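Home | Shop | Setup Guides | Pet Care Notes | Contact

Plastano Pet Fountain – User Guide
Section 3: Setting Up Your Fountain and Helping Your Pet Get Used to It

Welcome to the fun part! By now you've unpacked everything and checked it against the parts list in Section 2, so all that's left is to put the fountain together, fill it up and introduce it to your cat or dog. Please read the whole section once before you begin, even if you've owned a fountain before, as the filter on this model goes in a little differently from the one on our older Bralport bowl.

Before you start

Pick a level spot away from the food dish and the litter box. Cats especially seem to like their water in a different place from their dinner, and you'll find far fewer crumbs in the bowl that way. The fountain holds 2,000 ml, so it gets quite heavy once it's full – it's much easier to choose the spot first than to carry it across the kitchen afterward.

CAUTION: Keep the power adapter unplugged until step 7.

Putting it together

1. Wash the bowl, the lid and the drinking tray in warm water with a drop of mild dish soap. Rinse them well. Do not put the pump in soapy water.

2. Soak the filter in a cup of cold water for 20 minutes. A little black dust may come off. Rinse it under the tap until the water runs clear.

3. Press the pump down onto the floor of the bowl until the suction feet grip. Feed the cord up through the notch at the back.

4. Slide the filter into its holder with the cloth side facing out, then set the holder over the pump.

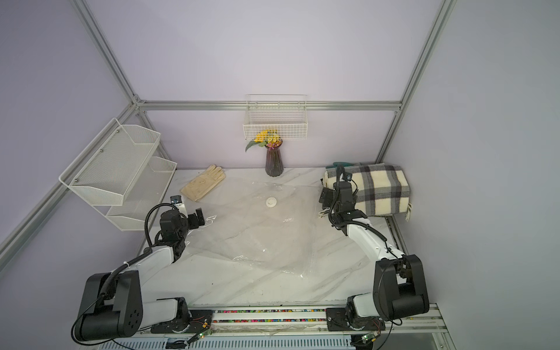
5. Fill the bowl with cool tap water up to the MAX line. The lower line, marked MIN, is at 700 ml, and you should top the bowl up well before the water gets down that far. A pump that runs dry will wear out quickly and may start to hum.

6. Set the lid and tray in place. You should feel the lid click on both sides.

7. Dry your hands, plug in the adapter and give it a minute. The first trickle can be a bit sputtery while the air works its way out, so don't worry!

NOTE: If no water comes up, unplug the fountain, lift out the pump and tip it from side to side under water to let the trapped air escape.

Introducing your pet

Leave the old water bowl out for the first week or so, right beside the fountain. Some pets march straight up and drink, and others (our own Lizelle Motaung's elderly beagle, Pandham, was one of these) want to sniff it for days first. You can run it on the low setting to begin with, or leave it switched off and let your pet drink from the still water.

CAUTION: If your pet stops drinking or suddenly drinks a great deal more than usual, please call your vet.

Cleaning is covered in Section 4. Spare filters are sold under the Pillay name and fit both sizes of fountain.

Contact us | © Plastano Pet Products | Back to top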